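Is the Skesero descaler worth it or just vinegar with a label?
Kitchen & Drinks > Coffee and Tea

tinpot_49
Posted Aug 3, 2023
Moved to Drurthorpe in November and the water is hard enough to leave a crust in everything. The Skesero sachets claim to strip limescale AND tea stains from glazed mugs in 11 minutes. Color me doubtful. Has anyone used them for more than one round? 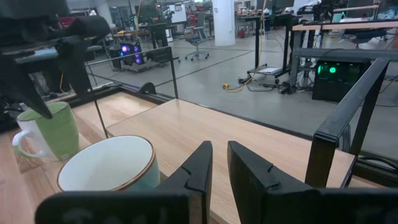 Two of the mugs, gold-brown rim and green one

graywether
I bought the box of 100. Kettle came up fine. Mugs, no difference I could see. Baking soda on a damp cloth does the same job for pennies.

Fikre
Disagree. They worked on my mugs, but you have to use water straight off the boil. Most people who complain used it lukewarm.

graywether
I used boiling water. Read the back of the packet and it's citric acid. Tea stain isn't scale, so why would an acid made for scale shift it?

Fikre
Stain sticks to the scale. Take off the scale and most of the stain goes with it. Mine did, anyway.

tinpot_49
That's the same line the seller gave me, word for word. I'm also wary of the gold-rimmed one. The packet says "safe on all ceramics" and I don't believe "all" on any packet.
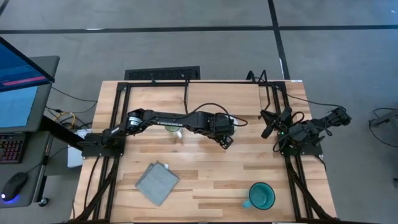
I'd need to see a test on one mug, half treated and half left alone, before I paid for a second box. The Wondent filter jug people made big promises too, 300 refills per cartridge, and mine was done well short of that.

graywether
Keep any of it off metallic trim. I lost the band on a nice cup that way - and that was plain vinegar.

Fikre
Fair on the trim. Still say try it on the green one first.

tinpot_49
Fine, one sachet on the green one. Not buying the big box.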